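July 21, 2024
Plileo, Surfaces and Linens Group

Rennie: second progress report to Trusus

1. Period and status

This report covers the work done on Rennie since the February report. The grant runs for 24 months. The fit-out of the small enclosure is complete apart from the items in section 6, and cloth work has started on the printed mat. Spending is within the agreed budget for fit-out and slightly under it for consumables. The underspend comes from the cloth order, which was split into two deliveries; the second has not yet been invoiced.

The aim of Rennie is unchanged. We want to know how far an ordinary patterned surface interferes with the handling and checking of flat cloth, and which printed coverings are good enough in daily use to recommend. Plain grey surfaces were dealt with in the first report and are not discussed again except for comparison.

2. Walls

The plain lining has been taken out of the enclosure and replaced with printed panels supplied by Watel. The pattern is a slate-blue brick with thin white mortar lines, laid in running bond. It covers the back wall and both side walls. The panels meet at the aluminium corner posts, which were kept from the earlier build. Keeping the posts saved the cost of new corner trim and meant that the footprint did not change.

Fitting took longer than planned. The first set of panels was cut short on one side and left a gap at floor level. Watel replaced it without charge, but the exchange cost us 3 weeks. The replacement set was checked for height before the old one was returned.

The bricks were chosen over the alternative, a wide vertical stripe, after a short comparison on loose samples. The stripe gave a strong edge that was easily mistaken for the edge of a cloth when a cloth was laid parallel to it. The brick has more lines, but they are short and the contrast is even, and it was less tiring to look at for long periods. Colour match between the panels is acceptable. No lifting has been recorded at the joints.

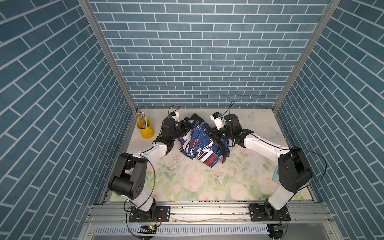 Cleaning of the walls is by dry cloth only. A damp wipe was tried on an offcut and dulled the print along the mortar lines. The instruction sheet has been amended, and an offcut showing the effect is kept with it for reference.

3. Floor mat

The mat has a cream ground printed with pink and peach flowers and green leaves. It was selected as a deliberately busy surface. Soft colours were specified so that the pattern would be present everywhere without any single area standing out, and on the whole this has been achieved. The butterflies towards the back right are an exception. They are pale, but they draw the eye more than the flowers do, and checkers have twice logged one as an object left on the mat. We intend to leave them in place. A household surface would contain features of this kind, and removing them would make the results look better than they should.

There is a speckled, worn-looking patch on the mat, left of centre. It has been entered in the condition log as a surface mark. Spot cleaning with mild soap is permitted under the supplier's guidance, but has been held over until the present block of cloth work is finished, so that the surface does not change part of the way through. If the patch does not respond, the mat will be replaced from stock. One spare is held.

The mat lies flat at the corners. An earlier sample curled at the front edge and was rejected. Backing material is the same as in the February trial, and no slip has been measured under normal use.

4. Loose items

The agreed list of loose items is short: a yellow pencil cup with pencils, and a teal card. Their purpose is to give the enclosure the ordinary clutter of a desk or side table. The pencil cup stands in the back left corner when in use and is out of the way of the cloth there. The card lies near the right edge of the mat. It is thin and close to the surface, and is the item most likely to be covered or shifted by a large cloth, so its position is noted at the start of each block.

We had proposed adding a small potted plant. This has been dropped. The leaves shed, and fragments on the mat could not be told apart from the printed leaves at a glance.

5. Cloth work

Work in this period was limited to single cloths laid on the mat, spread, and brought to a flat state. Folding to a set size was begun late in the period and the results are too few to report. Each cloth is checked for three points: whether the corners can be found, whether creases can be told from the pattern beneath, and whether the final edges are straight.

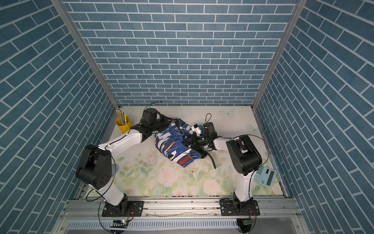
Corners were the least affected by the change of surface. A corner reads well against the cream ground, and only slightly less well where it falls over a flower. Creases gave more difficulty. On thin cloth, printed stems beneath the fabric can show through and be read as a shallow fold. The effect goes away with a heavier weave. For this reason the thinnest cloth in the original order has been moved to a separate group and will be reported on its own.

Edge straightness was judged against the front of the mat. The brick lines were considered as a second reference, but they should not be used for this purpose. Seen from above, the courses on the side walls slant towards the centre, and checkers who relied on them marked straight edges as crooked. The checking sheet now names the front edge only.

Laundering between blocks has been kept to one wash setting with no softener. Shrinkage after 4 washes was small enough to ignore for the heavier cloths. It has not yet been measured for the thin group.

6. Outstanding items

Invoice for the second cloth delivery, expected from Watel next month.
Spot cleaning of the mat, to follow the present block.
Shrinkage measurement for the thin cloth group.
Revised instruction sheet for wall cleaning, drafted and awaiting sign-off.

7. Changes requested

We ask Trusus to approve the transfer of the consumables underspend to a second mat design with a darker ground. The cream ground favours darker cloth, and the present findings on corners cannot be assumed to hold the other way round. Watel has quoted for the same size and backing. No extension of the grant period is requested.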